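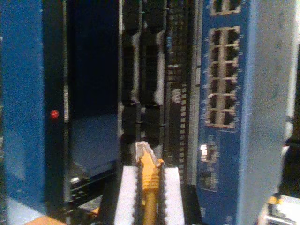 Yellow patch cable and the blue switch

Do expensive patch cables do anything for streaming audio?
Started by mfriesen_hifi

mfriesen_hifi
A guy at my local listening club swears the Skallden ethernet cable opened up his soundstage. He wants me to swap out the plain cables between my switch and streamer. I'm running a Jimo streamer into a pair of old Morin bookshelf speakers. Before I spend anything, has anyone here heard a difference? I have my doubts.
Mackenzie Friesen

oldtubes
Keep your money. If the packets arrive, the music is the same music. If they don't, you get a dropout, and you'd know.

cillovport_dave
I'll disagree. I put a Skallden in last September and the treble calmed down right away. My wife noticed from the kitchen and I hadn't told her. Not everything shows up on a meter.

oldtubes
Did she notice before or after you spent the evening crouched behind the rack?

cillovport_dave
Before dinner. Believe what you want.

S. Fraser
We tried this at our club. One person swapped cables behind a curtain, 20 trials, same track, same volume. The best listener got 14 right and was very pleased with himself. We ran him again the next week and he got 9. Nobody else did better than a coin toss. I'd paid for one of the cables myself, so I was hoping for a different result.
Sylvie

ringmod
20 trials is tiny, Sylvie. And curtain tests make people nervous, you stop listening normally.

S. Fraser
Sure, it's small. But the claim was "night and day." You shouldn't need 3,000 trials to hear night and day.

ringmod
Fair on the marketing. I still think electrical noise can ride in on a cable and bother a badly designed DAC.

oldtubes
Then fix the DAC, or run wireless for an evening and see if anything changes. Costs zero.

mfriesen_hifi
Did the wireless thing last night with 3 albums I know well. Couldn't tell. The guy from my club says my speakers aren't revealing enough, so I guess the next purchase is speakers.

oldtubes
And after that it'll be the room.

cillovport_dave
To be fair, the room does matter.

S. Fraser
On that one I'm with Dave. Put a rug down first.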